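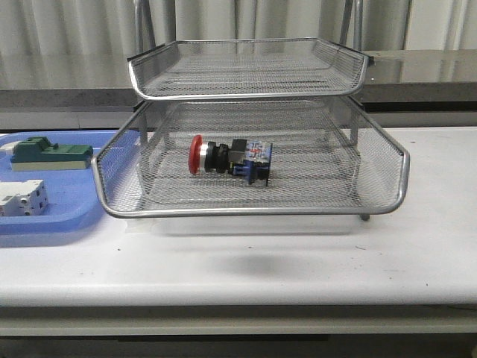
Give me a dull gripper any day

I've spent most of July swapping fingers on and off the one arm, and I've come round to an opinion my colleagues find a bit disappointing: the plain parallel gripper is still the one to buy first. We had the Volero two-finger, the Senditix soft gripper (a lovely thing, like shaking hands with a squid) and a suction head from Plastar, and I was rooting for the squid, I really was.

Then you ask it to lift an emergency-stop button out of a wire mesh tray. There's a fat red cap at one end, a blue contact block at the other and a threaded black body in between, and the whole business is lying on its side on a floor full of holes. Over 65 tries the soft fingers kept favouring the cap, and the button swung about like a pendulum. Suction had nowhere decent to sit. The Volero just closed on the black part and went up, tray after tray, with all the charm of a pair of pliers.

I know the brochures are prettier for the others, and for peaches I'd happily change my mind! But if your days are breakers and terminal blocks, start with the pliers and spend what you save on a better wrist camera.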